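Small Containers, Sorted

The packing lead at Plernine, a small supplier of lunch and petty-cash kits, has spent most of July reworking how things go into plastic. We talked at a sorting bench, mid-morning.

The firm's catalog lists 1,644 kits. Most hold a food item, a container, or both. "The container is the easy part to buy and the hard part to fit," the packing lead said. "A bun in a wrapper is soft. The wrapper is wider than the bun, and the loose end gets into the hinge."

Clear lids help. The contents can be checked with the box shut, and a lid that stands upright when open leaves both hands free. The packing lead tests each new box with 15 closings and rejects any that needs a second push.

Trays are a separate subject. Plernine tried models from Jalell and Gutix before settling on a plain white one with upright dividers. "Bills go in folded once — a flat bill slides under the next divider and you lose it. Folded, it stands up and you can read the number." Slots wider than 7 millimeters were dropped from the order, as folded notes leaned over in them.

The bench surface also matters. White paper is laid over the wood and changed when it marks. "I don't tape it. It moves a little. You straighten it at the end of the shift." A roll lasts for roughly 100 changes.

Asked about the next job, the packing lead named the Yule kits, which need a deeper box. Samples are due before the end of the month.
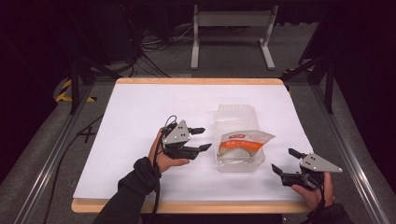
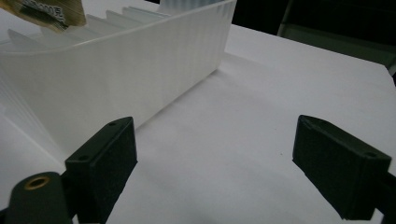 First picture: wrapped food item with a clear container. Second: divided tray with a folded note.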